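The Square at Hokville

The main square of Hokville lies in the lower part of the town, between the corn exchange and the river. It is not a true square. The north side is longer than the south side by 40 paces, and the east side bends where the old wall used to run. Guidebooks give it as a rectangle. I was sent to measure it in June, when the light is long enough to take readings until nine in the evening.

My employer was Zonuma, a firm that produces town plans for visitors. The plans are printed on one folded sheet, with the principal monuments numbered and the streets drawn wider than they are. My instructions covered two pages. I was to record the outline of the square, the position of the fountain, the height of the clock tower and the number of steps inside it. A competing plan, sold by Cokenum at the railway station, gave the number of steps as 327. Zonuma wished to know if this was correct.

I took a room on the third floor of a lodging house on the west side. The landlady explained the hot water, the key and the street door, in that order, and asked for the rent in advance. The room had a bed, a table, a washbasin and a window over the square. From the window I could see the whole of the fountain and the tower down to the level of its door. I set up the level on the table and took a first sighting before I had unpacked.

The fountain was straightforward. It has a round basin with a low kerb, and a column in the centre carrying a stone fish. The fish faces the river. According to the plaque, it was turned to face the river after a flood, having previously faced the town hall. The plaque does not say who turned it. I noted the distance from the kerb to each of the four sides, and found that the basin stands well to the south of the centre, on the line of a street that no longer exists. You can follow the street by the paving, where the slabs are narrower and laid the other way.

The tower opened at ten. The keeper sold me a ticket and told me there were 327 steps. I said I had come to count them. He said that people did, and that they were usually wrong.

I went up slowly and made a pencil mark in my book at every fifth step. The stair is a stone spiral as far as the bell chamber, and after that it is a straight wooden flight. At the top I had 322. I rested beside the bell, wrote the figure down and went back, counting again. At the bottom I had 327.

The keeper was eating a pear. He asked me which figure I had got, and I gave him both. He nodded and said that the second was the one on the ticket.

It had started to rain while I was inside, and I crossed the square without a hat. I spent some time that evening working through the figures. A difference of 5 is too large for a slip of attention. If I had missed one mark in the book it would account for the whole of it, but the marks were evenly spaced and I could not find the gap.

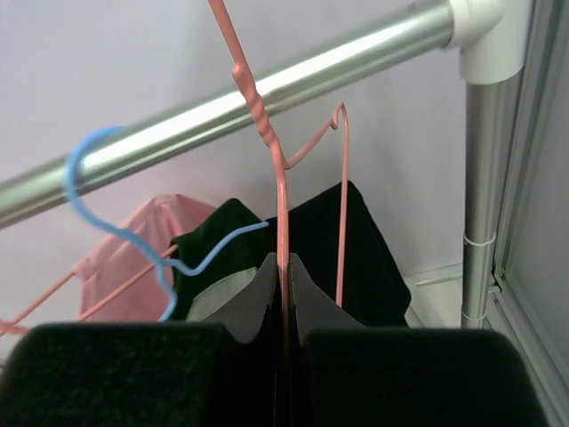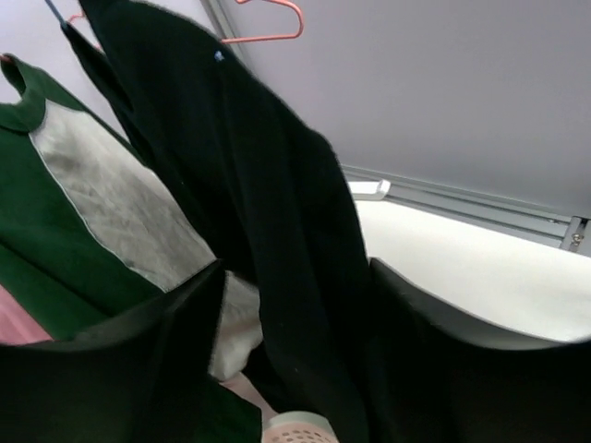 A grey rail with a small white clip, and clothes hanging, one black and one green and grey.

On the second day I climbed the tower twice more. I used a different method, placing a dried bean in my left pocket for every ten steps and carrying the remainder in my head. Going up, I had 322. Coming down, I had 327. I emptied the pocket on the keeper's counter both times and he watched me sort the beans into rows. He had no objection to the method. He said that a surveyor from Crichton had used buttons.

I asked what the surveyor from Crichton had found. The keeper looked in a drawer and brought out a card, on which was written, in a neat upright hand, 322 ascending, 327 descending. Under it were other cards, tied with string. He let me read the first few. The hands were different and the figures were the same.

I then considered the possible causes. The ground floor has one door, so a person cannot leave at a lower level than he came in. The stair has no branches. I had started each count with my foot on the first tread and finished it on the last, in both directions. I checked the treads for height with a rule and found them regular apart from a worn section near the second window, where three of them have been patched with brick. Multiplying the average rise by 322 gave a height for the bell chamber floor. Multiplying it by 327 gave another. I took the level back to my room and measured the floor from outside, by angle, and the result fell between the two.

I wrote to Zonuma that evening. I set out both methods, enclosed a drawing of the stair in section and asked which figure they wanted. Their reply came four days later. It thanked me for the outline of the square and said the east side would be drawn straight to make room for the index. On the matter of the steps, it said that visitors pay to go up, and the plan should therefore give 322.

I took the letter to the tower, as I thought the keeper ought to know what would be printed. He read it through and gave it back. Then he asked if I would fill in a card. I wrote the two figures and the month, and he put the card under the string with the others.

My train was not until the afternoon. The keeper said there was no charge for a person who had left a card, so I went up once more without counting. From the top the bend in the east side is very plain, and so is the line of narrow paving that runs under the fountain and out towards the river. The fish can be seen from behind. I stayed until the bell had struck noon – it is louder than the guidebooks suggest – and then I started down.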